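Trovik's driver promises, again

So much for the June driver. Trovik spent most of the autumn telling us that its next big graphics release would fix the stutter, fix the fan curve, fix the thing where the second monitor wakes up a different colour, and arrive "in June, for all supported cards". June has come. What arrived was a beta, for some supported cards, with a page of known issues longer than the page of fixes.

I've been writing this newsletter long enough to have a folder of these. The wording barely changes. A release is "on track", then it's "rolling out", then it's a beta, and then one morning the roadmap has been tidied up and the old date isn't on it any more. I went looking for the original roadmap page last night at 11 pm and it redirected me to a competition to win a mousepad.

So, what do we have? Build 1446, which is the number you should look for in the control panel if you're game. It installs over the top of the old driver without asking, and it wants a restart, and then on my machine it wanted another one. The new control panel is called Gullon, which is apparently a product in its own right now with a logo. It has a dashboard. The dashboard tells me my card is healthy.

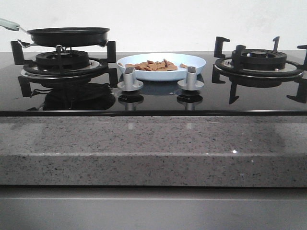

The claim getting all the attention is the one about frame pacing. Trovik says the beta cuts "perceived stutter" by up to 80 per cent in selected titles. Read that sentence again and count the exits. Perceived by whom? Up to? Selected by whom? There's a footnote, and the footnote refers you to a test system using a processor I'd have to sell the car for. I'm not saying the figure is made up. I'm saying I can't do anything with it, and neither can you.

Hanne Saarela, who runs more test rigs than is healthy and sends me her logs when I ask nicely, put the beta on three of them over a long evening. Her results were mixed in a way that doesn't suit a press release. The newest card was smoother in two of the games she tried and the same in everything else. The middle one was a shade better with the overlay off and a shade worse with it on. The oldest, which is still listed as supported and which plenty of you own (going by my inbox), wouldn't hold its memory clock after sleep and had to be restarted each time. She's filed that with Trovik. She got an automated reply thanking her for her enthusiasm.

I asked her whether she'd leave it installed. "On the new one, yeah, maybe. On the other two I've already rolled back." She reckons the frame pacing work is real and that somebody in there knows what they're doing, but that it was built for the current cards and stretched over the old ones to keep the word "all" in the headline.

Wian Mabaso wrote in with a different complaint, and I think it's the more interesting one. He does video work, doesn't play anything, and wanted the encoder fix that was listed in the same announcement back in autumn. It isn't in 1446. It isn't in the known issues either. It has simply gone quiet. When he asked on the support forum he was told that encoder improvements were "part of our ongoing journey", and the thread was locked. I checked the thread and it's there, locked, with 51 replies, nearly all of them people asking the same thing.

My view, for what it's worth, is that if a fix has been announced then it should be in the notes every time until it ships, even if the entry just says "not yet". Gajewski, who make far less popular cards and have a far smaller driver team, manage this. Their release notes are ugly and written by someone who plainly hates writing, but each open bug has a number and the number stays there until it's closed. I have a Gajewski card in the spare machine and I can tell you precisely which of its problems are being ignored. I find that oddly calming.

There's also the Listix business. A few of you noticed that the beta installer now comes with Listix, a "game discovery companion", ticked by default on the second screen. I missed it myself the first time through. It puts an icon in the tray, scans your drives for games and suggests settings for them. Trovik says it sends home nothing but hardware details and a list of titles, and the privacy page was updated to say so, and perhaps that's all it does. I'd still like to know why a graphics driver needs to know what I've got installed on a backup drive. Untick it. If you've already let it in, it has its own entry under installed apps and removing the driver won't take it with it.

Kristýna Matoušek pointed out that the suggested settings aren't much chop in any case. On her laptop Listix recommended a resolution that the panel doesn't support, and then marked the game as optimised.

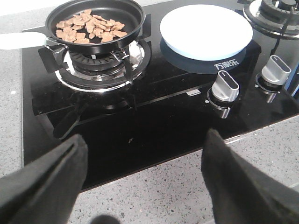 Frying pan on a gas cooktop, black glass with a grey stone benchtop.

Now to the part where I'm supposed to be fair. Drivers are hard. There are a great many combinations of card, board, monitor and game out there, and any of you who have written software for other people's hardware will be wincing at some of what I've said. A beta is a beta, and the word is on the download page if you scroll. I don't expect perfection from a free download.

What I object to is the build-up. No one forced Trovik to say June. No one forced them to say all supported cards, or to book a livestream for it with a countdown, which began late and spent its opening stretch on the new logo. Iveta Bartoš, who presented the driver section, was good, I thought. She knew the material and she answered a question about older cards with something close to a straight answer, namely that they were "a priority after the current generation". That's more useful than anything in the written announcement, and it had been left out of the highlights video by the time I went back to look for it.

If you'd like my advice, it's dull. Anyone on a current card who has a game that stutters badly could try 1446, with the clean install option ticked and Listix unticked, and see. Keep a copy of the old installer somewhere, as Trovik has a habit of removing the previous version from the main page once a new one is up (it's under "archive", then "other", then your card family). Anyone on an older card should sit tight. Anyone waiting on the encoder fix is waiting on the encoder fix, and I'd stop reading the roadmap for the sake of your blood pressure.

And don't buy a card this month on the strength of a driver that's promised for next month. I say this in most issues and I'll keep saying it. Buy the card for how it runs on the day you pay for it. Two of the shops I look at have already put "June driver ready" stickers on the listings, and I'd be curious to hear what they think that means.

A few short ones from the mailbag before I go.

Zdeňka Hrnčiar asks whether the second monitor colour bug is fixed. Not for me. It's listed as fixed, and it happens less often, but mine still came up with a green tinge twice after sleep. Unplugging the cable and putting it back sorts it, same as before.

Several of you asked about the fan curve. It has changed. The fans now start earlier and stop later, so the card runs cooler and you hear it more. Whether that's a fix depends on where you keep your PC. You can put the old curve back by hand in Gullon, under tuning, but the setting is lost when you update.

And to the reader who wanted to know if the healthy card message ever says anything else, I tried. I turned one fan off and ran a stress test for 7 minutes, and it stayed green the entire time.

The full release is now down as "winter". I've taken a screenshot of the page this time. If you've put the beta on an older card and had a better run than Hanne did, reply to this email with the card and the game and I'll put the results in the next issue.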